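Stop Grading My Sleep

I kept a dream notebook for 29 nights in April, mostly because my friend Catinca Radu wouldn't quit talking about hers.

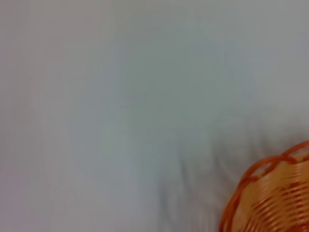 I loved it, and I'm a person who abandons everything (ask my guitar). Then I downloaded Lerix, the app that scores your dreams for "emotional balance," and the fun went right out of it. I got a 71 for a dream about my grandmother teaching a horse to swim. A 71! What did the horse do wrong?

I think dreams should be left a little messy. Write them down, laugh, tell somebody over breakfast if they'll let you. I deleted the app and went back to my pen, and last night I was late for a train made of bread.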